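Kitchen sink and counter, shared unit at Cutcombe. Walk-through in July, started 14:00. Comments by Itsuki Ichikawa.

The last checklist had a tick in every box. I have my doubts about that, so I went through the same list again.

- [x] **Drain strainer present.** Present, yes. Whether anyone empties it is another matter.
- [ ] **Grout sealed.** The form says "sealed, good for years." By whom, and with what? No receipt in the folder. Leave open until Swanson sends one.
- [ ] **Sponge replaced on schedule.** What schedule? I asked for it and got a shrug.
- [x] **Dish soap kept upright and capped.** Fine.
- [ ] **Hot water at the tap.** Savar's sheet says 120 degrees F at every visit, never a degree off. I'd like to see the thermometer.
- [ ] **Hose behind the sink secured.** Not clipped to anything that I'd call a clip. Refer to Cusunar - they quoted $475 for the last "small fix," so get a second price.
- [ ] **Personal items kept away from the dish area.** A toothbrush in a cup is not kitchenware. Move it.
- [ ] **Utensils cleared from basin.** Marked "always" last time. Always is a big word.

Sink area, red tile trim: 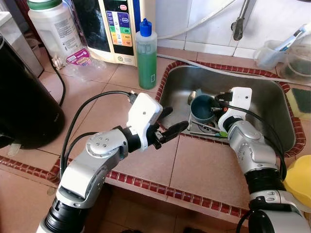
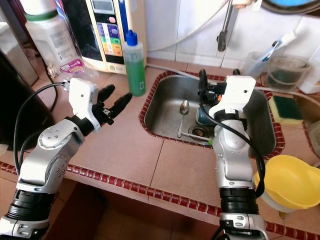
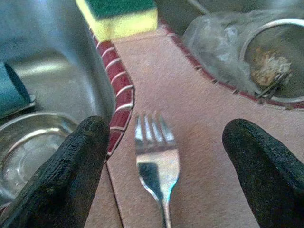
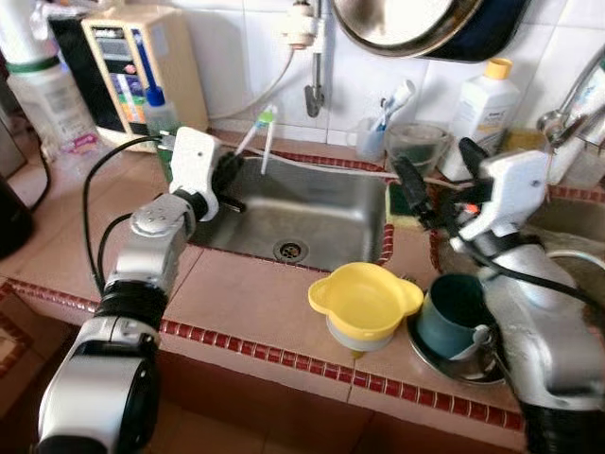 **Does the grout have to be sealed before the next inspection?**

Only if Swanson can't show it was done. Send the receipt and the item gets closed without more work.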